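## 5. Failure analysis: grip loss and the late stop

draft, 2020-04-17, A. Olatunji to check numbers before it goes to the others

Most of the runs at Stunduvthorpe that ended badly ended badly in dull ways. Object pushed out of reach, wrong edge gripped, time ran out. Those are counted in Section 4 and not discussed again. What follows is the one class of fault we think matters outside our own lab: one arm loses hold of a soft object while the other keeps pulling, and the controller does not notice in time.

### 5.1 What happened

The fault first turned up in October, during bag handling. Both grippers had the bag. The right one was told to lift and the left to hold. The left lost its grip, the right went on lifting with the full two-arm load setting, and the whole arm jerked up and back. It hit its own joint limit and tripped the hard stop. No injuries, operator was behind the line. One cracked finger pad and a bent cable clip.

We put it down to a worn pad and carried on. This was a mistake. The same thing happened twice more before anyone went back to the logs, and by then the early force traces had been overwritten (the recorder kept only the last 100 runs, a default we had never changed). So the account of the first event rests on the operator's notes and the stop record only.

### 5.2 Reading the logs

After the third event Abimbola Olatunji went through all 335 two-arm runs still on disk or in backup. Of these, 211 used soft objects - bags, cloth, a folded blanket - and the rest used rigid ones. The late stop was found only in the soft set. Rigid objects do slip, but when they do the force at the wrist drops at once and the Tonow controller catches it.

With soft objects the force does not drop at once. Fabric stretches, bunches, drags across the table. The load on the holding wrist tails off slowly and looks to the controller like normal movement. Meanwhile the lifting arm sees *more* load, not less, becuase it is now dragging the thing as well as raising it. The controller's answer to more load is more torque. Then the fabric comes free and all that torque has nowhere to go.

Three conditions seem to be needed together:

- the grip is on an edge or seam, not on a handle or a folded layer
- the two arms pull in directions that are not opposed, so slack can build up between them
- the gripper reports itself closed

The third needs spelling out. The gripper sends "closed" when the fingers stop moving. It does not know what they stopped on. A thin hem, a thick corner and nothing at all can give near enough the same reading if the pads are worn. We had been treating "closed" as "holding" all through the code. In hindsight plainly wrong, but the vendor's own sample program does the same and we copied it.

### 5.3 Why the stop was late

Two separate stops on the rig. The soft stop lives in the Tonow controller and compares expected with measured force. The hard stop is the Hinds relay and cuts power at the joint limits or when somebody hits the button. In all three events the soft stop did fire, but after the jerk had started, so the hard stop got there first.

The cause was a filter. Raw force readings from the wrists are noisy, and an early version of the code smoothed them heavily so the soft stop would not trip on every bump. Nobody had revisited the window length since the arms were sped up. At the old speed the delay did no harm. At the new speed the arm covers a good deal of ground before the smoothed value crosses the line.

We also found the smoothing was applied twice, once in the Plolska driver and again in our own node. Neither piece of code mentions the other. Turning off the second filter alone removed most of the delay.

### 5.4 Edge grips and the bag task

The laptop bag is the worst case in our object set and is used for all the tests below. It is floppy in the middle, stiffer at the trim, and what holds well at one end does not at the other. The planner likes edges, they are easy to find from the head view, and left to itself it will pick an edge nearly every time.
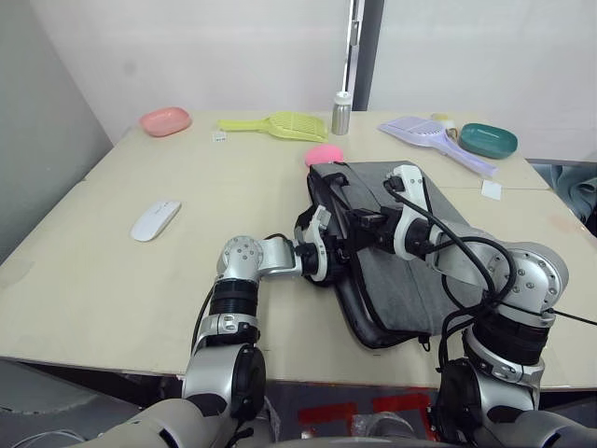
**Figure 2.** Two-arm handling of the laptop bag. The left gripper pinches the near edge; the right gripper is clamped at the top rear edge, near the handle strap.

Changing the planner to prefer the strap helped, though less than hoped. The strap moves when the bag is tilted, and the right arm often arrives to find it lying flat, then falls back to the edge next to it. A fall-back of this kind was not logged as such in the old code. It is now, and any run which uses it is held to the lower speed.

We did not try special fingers. Longer pads or a rougher surface would likely cut the number of slips, but would leave the late stop just where it was. Slips are going to happen. The aim was that a slip should end with both arms still.

### 5.5 Changes made

1. Second force filter removed; window in the driver shortened.
2. "Closed" no longer taken as "holding". After closing, each arm makes a short test pull on its own, and the lift does not begin until both have passed.
3. Torque on the lifting arm is capped while the other arm's load is falling, however slowly.
4. Recorder keeps everything. Disk is cheap.
5. Operator line moved back. The old line was set from the arm's reach at rest and took no account of an object being flung.

Item 3 is the one that does the real work, we think, but they all went in within the same few days and we can't separate them properly. An ablation was planned. Access to the rig has since stopped and it will have to wait.

### 5.6 Limits

Small numbers. Three events, one with no force trace, all on one rig with one pair of arms. The test pull costs time and on very light cloth it can drag the object off its starting place, so the planner has to look again. It also proves only that the grip was good at the moment of the pull - a hem that creeps out slowly later on will pass it, and then item 3 is all there is.

The torque cap has not been tested with heavy soft objects (filled bags, wet towels). With these the cap may stop the arm holding the load at all, and a controlled drop is then needed. We have no such routine yet. Until there is one, filled bags are off the list at Stunduvthorpe.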